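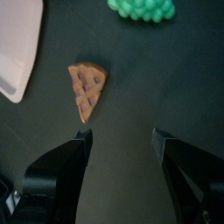
How to make a lattice top for a small plum pie

213 shares

Many people buy the top crust ready, and I did the same for years. In Umholm, where I learned to bake, every house makes the lattice by hand. It takes patience but no special skill.

You need 270 g of plain flour, 2 pinches of salt, 70 ml of very cold water, and butter, half the weight of the flour. For the filling I use the dark Holovko plums, which we get frozen until April. Any sour plum is good.

1. Cut the butter in small pieces and rub it in the flour with the salt. Stop when you still see bits as big as a pea. Add the water little by little. The dough should hold together when you press it, and it should not stick to your fingers.

2. Divide the dough in two parts, one a bit larger for the bottom. Wrap both and leave them in the fridge for one hour. Do not make this time shorter — warm dough tears when you lift the strips.

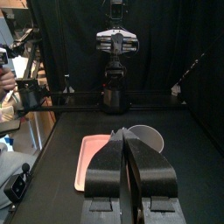 3. Roll the smaller part on a floured table and cut it in strips as wide as your finger. A ruler helps the first time. Put the strips on a tray and back in the fridge while you line the dish and fill it with plums, sugar and a spoon of starch.

4. Lay half of the strips over the filling, all in one direction, with a small space between them. Fold back every second strip to the middle. Put one new strip across, and unfold. Now fold back the other ones and repeat until you reach the side. Then do the second half the same way.
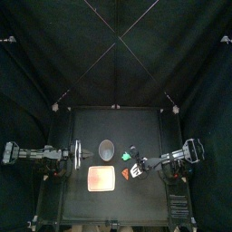
5. Press the ends to the bottom crust and roll the edge inward, so it makes a thick rim. Brush with milk. Bake in a hot oven until the rim is brown and the juice bubbles slowly between the strips.

Let the pie cool fully before you cut it. If you cut too early, the filling runs out — the taste is the same, but the slices fall apart.

14 comments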